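Checking and resetting slack adjusters on an air-braked lorry

Print this page | E-mail this page

Applies to older rigid lorries with S-cam drum brakes and manual adjusters. Automatic adjusters need a different procedure and should not be wound up by hand to hide a fault.

Park on level ground, chock the wheels on an axle you are not working on, and build the system to full pressure. Stop the engine, release the spring brakes and leave the pedal alone. Drain nothing yet.

Mark the pushrod with chalk where it leaves the chamber. Have a helper make a full application and hold it. Measure from the chamber face to the mark and write the figure down for each wheel. Compare it with the limit in the workshop manual for that chamber size.

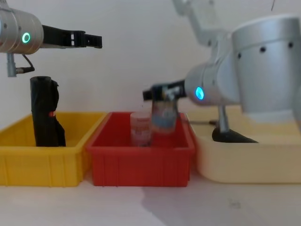
Yellow bin and its neighbours, white tabletop.

To adjust, clean the hexagon and press the locking sleeve in fully with a ring spanner. Turn until the shoes touch the drum, watching the camshaft: if it turns the wrong way, so are you. Back off by the amount given in the manual. Let the sleeve spring out over the hexagon. An adjuster with a seized sleeve is scrap.

Jack each wheel in turn, support the axle on stands and spin it. A light, even rub is acceptable. A rub at one point only suggests an oval drum. Repeat the stroke measurement, then grease the adjuster until clean grease shows.

The Hayashi six-wheeler used for these notes had covered over 700 miles since its last adjustment. Both rear adjusters were out of limits.

Comments (3)

Tâm Chu: Which way does the nearside rear turn? Mine came from Restville with the chambers swapped.

Riku Kubo: Go by the camshaft, as the text says. The hexagon alone proves nothing.

Natsumi Morikawa: 19 mm spanner on my Zusow, if it saves someone a walk back to the toolbox.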